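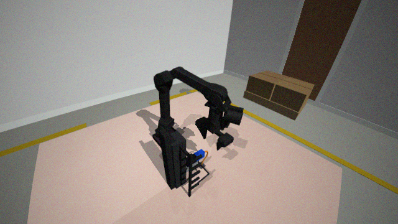 I moved into the flat over Butt's bakery in July, which anyone in Sinelden could have told me was a mistake (the ovens go on at 3 a.m. and so, more or less, did I). By the second week I was so tired I put my keys in the fridge!

So I did what you do and asked everybody how they sleep. Mudassar Malik, who drove night buses for 16 years, swears by a cold bedroom and thick socks. Ursina Leitner told me to quit napping and get outside before breakfast, even in the rain. I tried the socks first, obviously.

The walks are what stuck. I go down to the river and back, 50 minutes if I don't stop for a roll, and I always stop for a roll. I'm usually out cold by ten now, ovens and all.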